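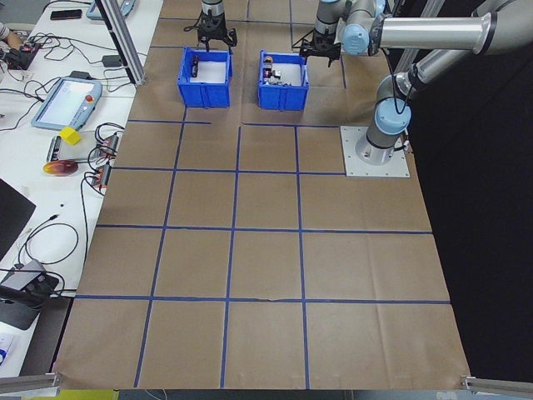
Sorting bench: notes to go with session four

I've been asked to write up what I rattled through last time, so these are my notes, tidied a bit (only a bit!). The subject is how you set out a bench for sorting small electrical parts, and it starts with the surface. Cover it before you do anything else. I like a big sheet of brown kraft paper, one piece if you can manage it, with blue tape laid over it in rows and columns so that you've got squares to talk about. Two bins at the far edge of the paper is plenty for a first go. Keep your wires and odds and ends over on the white table at the side, it can get as messy as it likes over there and mine usually does.

Give your squares names. Letters one way, numbers the other, same as a street map, and write them in your workbook before you start. Mayu Koyama's group skipped this last April and spent most of the session saying "that one, no, the next one along". The Utum stock list has 354 lines on it and you'll be calling squares out to your partner for a good while, so it does pay off.

On tape: press it down with the side of your thumb, working from the middle out. Don't pull it tight as you go or it will lift at the ends. 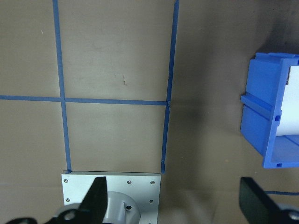
If a strip goes on wonky, leave it unless it's really bad. Peeling it off paper usually takes the top layer of paper with it, and then you've got a furry patch that catches things. A square doesn't have to be perfectly square. What matters is that you and your partner agree which one you mean.

Handing in: workbooks to the Hillow room by 12/9/24, please, with your grid sketched on the inside cover.
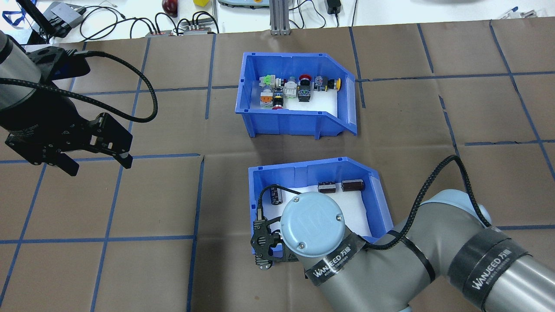

Now, what goes with what. People always want to sort by colour and I do see why, it's quick and it looks lovely, but colour will lead you astray with switches. Sort by family first. In our set-up the push buttons and selector switches share one blue bin, so the red mushroom-head emergency stop sits in with the green-and-white selector and nobody minds the clash. The capacitors have the other bin to themselves. Within a family you can be as fussy as you fancy: loose rows, big ones at the back, whatever helps you find them again. I put a white liner in each bin as well, small dark parts show up so much better against it.

Contact blocks cause arguments every year. My rule is that they live with the switches, as that's what they get fitted to. The Troncoso catalogue lists them separately (page 493 if you want to look) and if you're ordering from it you'll have to follow their way, but on the bench please follow mine.

For next time, read the Stultavura handout on labelling and have a go at the short exercise at the back. Bring a soft pencil and your own roll of tape if you've got one, the cupboard is running low.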